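News > Politics > Regional government

Reading time: 2 minutes

Painemal cuts short briefing after questions over clinic claim

Regional premier Gervasio Painemal left a press briefing in Plikbridge early after reporters asked him to explain his claim that his government had paid for the town's new walk-in clinic.

The money for the clinic was approved by the previous administration, two years before Painemal took office. Budget papers held by the regional assembly show the grant was signed off in full, and building work had already started when his party won the election.

Painemal told the briefing that Plikbridge "would have no clinic at all" without his government. Asked about the budget papers, he said the project had been "going nowhere" when he arrived, and then took a question about road repairs in Luik. When a second reporter returned to the subject, he thanked those present and went out by a side door. The session had been due to run until 4pm.
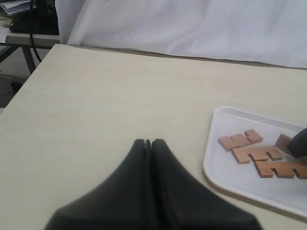 Opposition members were quick to respond. The premier was welcome to open the clinic, Tandis said, but he had voted against paying for it and the record of that vote was there for anyone to read.

The assembly record shows that Painemal, then an ordinary member, did vote against the health spending bill that contained the grant. His office said later that he had objected to other parts of the bill — mainly a rise in property charges — and had always supported the clinic itself.

The clinic has seen 2,151 patients since it opened, according to figures given to the assembly's health panel. More than 400 of them came from Podberg, where the last evening surgery closed last year. A petition asking for a similar service there has 685 signatures.

The premier's office did not say whether he would correct his remarks. He is due to answer questions in the assembly when it returns in September, and the clinic's funding has been put down as the first item.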